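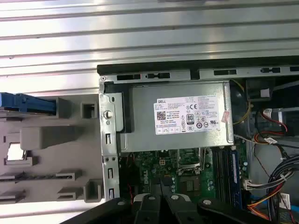 Saturday, October 26, 2019

I spent most of the week swapping between two grippers on the same arm, the Golard and the Hoshino, to see which one copes better inside a desktop computer. The job is pulling parts for recycling. Clémence Lebrun lent me the Hoshino back in May and I've only now made the adapter plate for it.

The test was 60 grabs each on cable plugs and memory modules. The Golard got 2 fewer than the Hoshino, so on numbers there is nothing in it. Where they differ is reach. The Hoshino has a wider body and I kept having to change the approach angle near the power supply. The Golard is slimmer but the fingers flex under load, and a tight plug will pull them off centre.

Wrist camera stays on for both. Lighting is still my main problem, as bare metal throws a lot of glare and the colour of the wires washes out.

Calibration took almost 178 minutes the first time. Hemi Bolger reckons I should save the offsets per gripper and stop redoing it, so I've started a file for each.

Next I'll try softer pads on the Golard. I've ordered a sheet of rubber from Sustetti.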